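Divya Mathew
May 21, 2025

1/ A few of you asked what I do all day now that I've moved from the packing side at Vurnex to what everyone calls "the teaching room". I said I'd write it up over a cup of tea, and then the tea went cold because I kept adding bits. So settle in, it's a long one!

2/ The short version is that I show robots how to do things. I pick something up, put it somewhere else, fold it, stack it, pour it, and the movement gets saved so that a robot arm can learn from it later. I do that over and over, and then I do it again with the cup turned the other way round.

3/ There are two ways we go about it. One is by hand: you hold a gripper that's built much like the one on the end of the arm, and you do the job yourself with that instead of your fingers. The other is by remote control, where you sit at a station and steer a real arm that copies you a split second behind.

4/ I started on the remote station, which I think is the harder of the two (others disagree, and we've had this out at lunch more than once). The arm doesn't tell you how hard it's squeezing. You have to watch the thing you're holding and learn what "too much" looks like. I crushed a fair few paper cups in my first fortnight.

5/ The hand-held ones felt easy by comparison, at least for the first hour. You squeeze, the fingers close, you've got your sponge. Then your wrist begins to have opinions. They aren't heavy as such, but hold one out in front of you for a whole morning and you'll know you've got a forearm.

6/ What took me longest was unlearning how quick I am. On the packing line I was proud of being quick! My hands would do three small things at once and I'd never notice. With a gripper you've got two fingers and that's your lot, so everything has to be done in an order that two fingers can manage.

7/ Take a tea towel. With my own hands I'd flick it, catch the corners and have it folded before you'd finished your sentence. With the grippers you pinch one corner, pinch the other, lift, lower, let go, move round, pinch again. My first decent one felt like it took a week. Now it's quite restful, a bit like knitting.

8/ We give the jobs names so we can talk about them. "Suvolham" is the towel-and-basket job, named after a place one of the team used to go on holiday. "Montoya" is anything with lids. I have done 136 Montoyas and I still don't care for the blue jar.

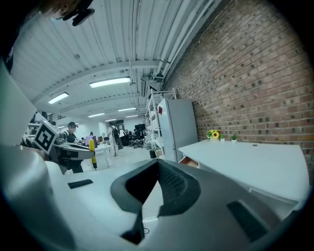 9/ Does the person showing the task need to know how to program?
What you need is steady hands, patience and a willingness to repeat yourself. The programming is done by other people, and what they want from you is a clear, unhurried run of the job from start to finish, with a note if something went wrong in the middle.

10/ I was so relieved when they told me that at the interview, by the way. I can just about manage a spreadsheet. I'd spent the bus ride there trying to read an article about machine learning on my phone and had understood the title and the author's name.

11/ The notes matter more than I expected. If I drop a spoon, I don't stop and pretend it never happened. I say so in the box, and if I picked it up again and carried on, I say that too. A drop followed by a good recovery can be a very useful thing to keep, because spoons do get dropped in real kitchens. Mine especially.

12/ What they don't want is dithering. If you hover over the bowl while you make up your mind, the arm may well learn to hover as well. I've seen one of ours do a little pause before it reaches for a mug and I'm fairly sure that's my pause. It's the same one I do in front of the biscuit tin.

13/ So now I decide before I start. I look at what's on the table, work out which side I'll come in from, take a breath, press go. My mum says I've started doing it when I lay the table at hers, standing there with the forks like I'm about to dive off a board.

14/ The other habit you have to learn is being different on purpose. It's tempting to find one good way of doing a job and do it that way all afternoon, and then the arm only knows how to cope when the plate is exactly there. You shift the plate. You swap it for a smaller one. You start from the left for once, even if you hate it.

15/ My best day so far was 22 clean runs of Suvolham without one I had to throw away. I was so pleased that I told the man in the sandwich shop, who was very kind about it. The next morning I couldn't get a towel to behave for love nor money.

16/ A few practical things, for those of you thinking of applying somewhere similar (and I know at least two of you are, because you've messaged me).

17/ Wear sleeves that stay put. A floppy cuff gets between the gripper fingers at the worst moment. Tie long hair back properly too, and leave bracelets at home or in your bag.

18/ Swap hands when you can, and swap jobs when you can't. We do 18 minutes on and then a change, which sounded fussy to me until I tried going without. Roll your shoulders. Drink something. Look at something far away.

19/ Ask to see the arm do the job you've taught it. Not every place offers, and I think they should! I went weeks sending in my towels with no idea where they went. Then somebody from Flendix, who look after the arms for us, let me watch one have a go.

20/ It picked up the corner, missed the second corner, went back for it, got it, and folded the thing over. Slightly wonky, I'll grant you. But it went back for it the way I go back for it, with that little tilt first, and I had to go and stand by the kettle for a minute.

21/ I don't want to make it sound grander than it is. Plenty of runs come to nothing. The lids still defeat it more often than they don't, and on a bad day it'll close its fingers on thin air with tremendous confidence. There's another round of Montoya planned for October and I've asked to be on it, blue jar and all.

22/ Someone asked in my messages whether I mind teaching a machine a job like the one I used to do. It's a fair thing to ask and I do turn it over now and then. I can tell you I don't miss the packing line in my back or my knees. I'd want the people still on it to have a say in what comes next, and I've said so at work, more than once.

23/ Right, I've gone on far longer than I meant to. If you've got questions about remote stations, put them underneath and I'll get to them after tea. If it's about the hand-held ones I'll be quicker, I can talk about those in my sleep.

24/ Oh, and to whoever asked how many towels I've folded altogether: 223, as of this afternoon. My own airing cupboard is still a disgrace.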